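From: Zainab Adebisi
To: Garnura household list
Date: February 4, 2026
Subject: Re: [garnura-home] Folding soft trousers without losing the will to carry on

Musa Ogunleye wrote:

> Hello all. I've been reading the list since January and finally have
> a question of my own. I can fold shirts and towels perfectly well, but
> soft knitted trousers and pyjama bottoms defeat me. They look fine
> when I put them down and by the time they reach the drawer they've
> turned into a sausage. I've tried the Zerkora folding board and it
> only seems to suit shirts. Do you fold on the bed or on a table? And
> do you roll or fold? My drawer is shallow, if that matters.
>
> Musa

Dear Musa,

Welcome, and please don't feel you should have asked sooner. We had a very long thread on fitted sheets before Christmas and I think everyone was rather glad of a rest, so you've timed it nicely.

I had the Zerkora board too, for one winter, and gave it to my sister in Ekpo, who uses it under a plant. It was all right for shirts, as you say. Knitted things are another matter, and I think the trouble is nearly always at the start. People pick the trousers up by whatever comes to hand, give them a shake, and fold them in the air against their chest. A woven pair will forgive you for that. A knitted one stretches under its own weight and you end up with one leg longer than the other, and then of course nothing meets at the corners.

So lay them down first, and lay them down properly. I use the bed, with the duvet taken right off and only the bottom sheet left on, pulled as smooth as you can be bothered to pull it. A table is kinder to your back if you have one long enough (mine isn't, and the legs dangle off the end and drag the rest after them). Put one leg on top of the other, with the seat sticking out to one side, and then tuck that pointed bit back in so that you have a straight edge all the way down. It's a small thing but it makes more difference than anything else I do.

Then smooth from the waist to the hem with the flat of your hand. Try not to tug at the hem - it only ripples further up. If you must pull, take hold of both layers together and pull gently. Bring the hem up to just short of the waistband, and then fold in half again, or in three for your shallow drawer. I'd measure the drawer first and fold to suit it. I never roll, though I know there are people on this list who will write to tell me I'm wrong, and they're very welcome.

Carrying is where your sausage comes from, I suspect. If you pick a folded pair up by one edge the inside layers slide out. Slip a hand underneath, keep the other on top, and move it like a slice of cake.

Blue knits on green sheets, one pulled out long and one folded:

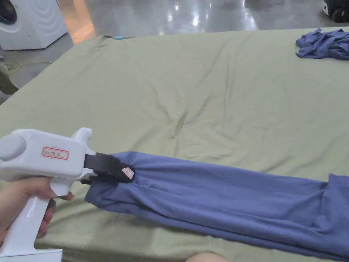
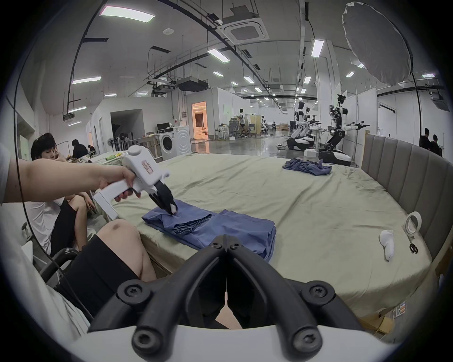 As for the drawer itself, I stand mine on their folded edge, in a row, with the fold facing up. Soft ones flop if the row isn't full, so I put a shoebox lid in at the end to hold them upright and move it along on washing day. My mother kept hers in flat piles all her life and could find any pair in the dark, so I wouldn't call it a rule.

Do let us know how you get on, and tell us how deep the drawer is - I have a feeling the ones from Sustbridge are all the same size, and somebody here is bound to have one.

Warmest wishes,
Zainab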